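Addale Technical College Opens Sorting Project to Second-Year Students

29 Aug 2024

Addale Technical College has announced that its conveyor sorting project will become a regular part of the second-year automation course. The project ran as a pilot during the summer session, when 19 students took part. Enrollment for the coming year is set at 40 places.

The project was developed by the college's Department of Applied Engineering with support from Visser, a local supplier of control panels, which donated 169 electrical parts for classroom use. Among them are the mushroom-head push buttons that students work with from the first week.

Students are asked to program a robot arm with a two-finger gripper to pick up push buttons and transfer them between a tabletop and a long belt conveyor. Each team writes its own program, keeps a written log of every trial, and presents its results to the class at the end of the term. Course staff review the logs along with the finished program, and both count toward the final grade.
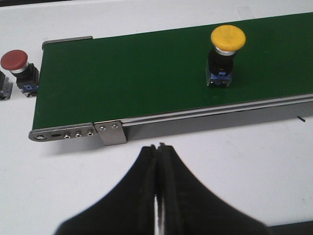

How the Course Is Organized

The course is divided into 2 parts. In the first, students learn to guide the arm by hand controls and to record safe positions above the table. They also study the parts themselves, including how a contact block attaches to a switch body and which surfaces offer a firm grip. The domed caps are a common source of difficulty for beginners, and teams are encouraged to try more than one approach before settling on a method.

In the second part, teams add color to the task. Red and yellow buttons must be handled according to a written order sheet, which changes from one session to the next. The view from a small camera near the gripper is available to each team while it works, and students are expected to use it when checking the position of the fingers in relation to the conveyor rail and the parts waiting beside it. 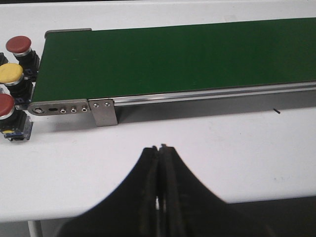 Lab time is assigned by the department office and is shared equally among the teams. Students who need further practice may request an open session, provided that a member of the lab staff is present. Safety training must be completed before any student operates the arm — this rule applies to returning students as well.

The summer group also tested Pronditex, a scheduling and record-keeping program written by students in the college's software course. It will be used by all teams in the fall. The department expects to make small changes to the program once the first set of reports has been received.

Teams that complete the course work on time may apply to represent the college at the Gornetcombe Student Automation Meet in November. Entries will be judged on accuracy, the quality of the written log, and a short oral presentation. Travel costs for the selected team will be paid by the college.

Second-year students may register through the department office. A prior course in basic circuits is required.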